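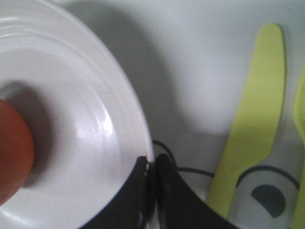 A reader wrote in last spring to say that her meringue frosting had slid clean off a lemon cake on the way to a baby shower, and could I please put everything I know about the stuff in one place. It took me far too long, but I've finally gathered up the questions that come in most often and answered them as best I can. Grab a cup of something and scroll to whatever is giving you trouble.

Meringue Frosting: Your Questions
Last updated April 3, 2020

Which kind of meringue buttercream should I start with?

Swiss, if you've never made one before. You warm the egg whites and sugar together over a pan of simmering water, whip them until they're thick and shiny, and then beat in the butter a bit at a time. Italian is lovely too (I use it for the tall cakes), but it asks you to pour hot syrup into a moving mixer, and that can wait until you feel brave. French uses yolks, tastes like custard, and goes soft in a warm room faster than you'd like.

How much does your basic recipe make?

I use 8 egg whites, two and a half cups of sugar and six sticks of butter, and that fills and covers a three-layer, eight-inch cake with a little left over for piping. My kitchen scale puts the butter for a smaller batch at 376 grams because I once rounded my stick measurements in a way I can no longer explain, and it tasted so good that I've kept it ever since!

Do the eggs need to be at room temperature?

They separate more neatly when they're cold and they whip better once they've lost their chill. So I crack them straight from the fridge and let the whites sit on the counter while I line my pans and hunt for the paddle attachment, which is never in the drawer where it belongs. Brown or white shells make no difference at all to the frosting.

Can I use whites from a carton?

Sometimes. Read the label first, as some cartons say right on them that the whites aren't meant for whipping. I've had batches from a carton come out perfectly fluffy and others that stayed flat and sad no matter how long I let the mixer run. For a cake that matters, I crack fresh ones and save the yolks for lemon curd.

My frosting looks like soup. Did I ruin it?

Almost surely not. The butter was too soft or the meringue was still too warm when the butter went in. Put the whole bowl in the fridge for fifteen minutes, then whip again. Repeat if you need to. I've rescued frosting this way after three trips to the fridge, with guests already parking out front.

And if it looks like cottage cheese?

Keep the mixer going. That's the opposite problem, where the butter is too cold, and it usually smooths out on its own if you're patient with it. If it hasn't come together after five minutes, melt a few spoonfuls in a small dish and drizzle them back in while the mixer runs.

What room temperature is safe for a frosted cake?

I'm happiest at 70 degrees or a little under. Keep the cake away from sunny windows and the top of the fridge, and set it out an hour or two before you plan to cut it so the butter can soften. Cold meringue buttercream tastes like, well, cold butter.

How do I color it without it going blotchy?

Use gel color, and take a scoop of the frosting, melt it gently, stir your color into that, and mix it back into the bowl. The shade comes out much deeper, and it will deepen again overnight, so stop a touch lighter than you want. My little Surkix gels are nearly used up and I've been switching over to Fumov, mostly for the coral, which I'm putting on everything at the moment.

Can I freeze it?

Yes, and I do all the time. Press it into a tub with a tight lid and it keeps for 3 months. Thaw it in the fridge overnight, let it come to room temperature on the counter, and whip it again until it's smooth. It will look dreadful for a minute first.

Can I print your recipes for my baking club?

Of course, and I'd love to hear how it goes. The Cotlow bake group has been working through the cupcake pages and sent me the kindest note about them. I only ask that you leave the site name on the page.

Where is the chocolate version?

It's on the Lauritsen layer cake page, down near the bottom, under the filling. Let the melted chocolate cool until it feels barely warm before you add it.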